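4.2 Keeping track of which cards are down

The planner described in Section 3 assumes that someone will tell it, before each move, which animals are still in play. In our first version that someone was the planner itself. It kept a list, struck off a name each time it had ordered a flap to be lowered, and never looked back. The list was always tidy. The board frequently disagreed with it.

We therefore replaced the list with a belief over the state of every flap, updated from the wrist camera between moves. The module, Sesura, runs as a separate process beside the motion planner (Prevaron) and publishes one of three values per slot: up, down, or unsure. The third value was added late, after a week in which a confident and mistaken detector caused more trouble than a blind one would have. When a slot is unsure, the arm may look again from another pose, up to 4 times, after which it must ask the person on the other side of the table. Asking is cheap, though it does little for the robot's dignity.

Identity is handled separately from state. A lowered flap shows only plain red, and plain red says nothing about which animal it used to be, so names are carried over from the last view in which the card was readable. Label reading uses the French names as printed, with accents stripped before matching. The matcher had been tuned on an English word list, and for some time regarded "Singe" as a minor burn. We have since given it the right dictionary.

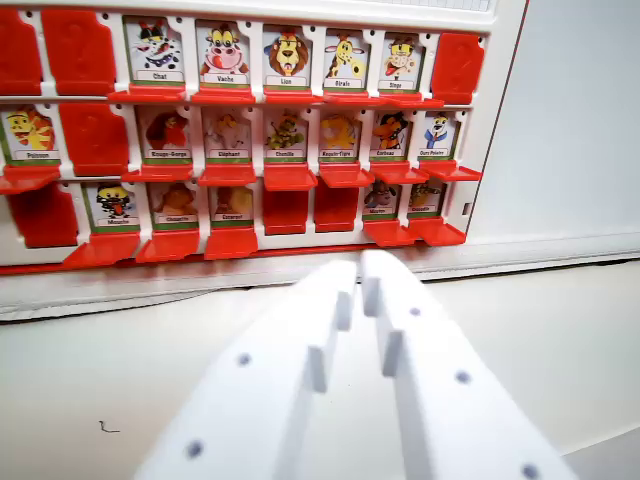

Figure 6. Wrist view with the gripper close to the bottom row. Standing cards give both a label and a drawing; red flaps give only a state.

Gyu-bin Ji objected to this split when an early draft went round the group, arguing that a single network predicting name and state together would be shorter to write up and no worse to run. The first half of the objection is certainly correct. On the second, we trained such a network on the Vallness recordings (1472 labelled views) and found that it learned the usual layout of the board by heart. Shuffle the cards and it went on reporting them in their old places, with high confidence and, we felt, some irritation. The split version has no opinion about where an owl ought to be.

Two practical matters remain. First, the gripper sits in its own field of view. Slots whose projected outline falls behind the fingers are masked, using the known joint angles, and keep their previous belief until they come back into sight. Without the mask, the detector was inclined to treat a white finger as a card of uncertain species. Second, drawings with little contrast are a persistent nuisance. The pale elephant is the worst of them, and we accept its label alone as sufficient evidence that it is there.

Sesura waits 800 ms after the arm comes to rest before it accepts a view. Shorter waits let in blur from the wrist settling, and longer ones led players to ask whether the thing had crashed. We tuned the value by hand over 73 games, using the Calimlim logger to replay the awkward ones. Section 4.3 deals with what the planner does when the belief changes halfway through a reach, a case we had hoped would be rare.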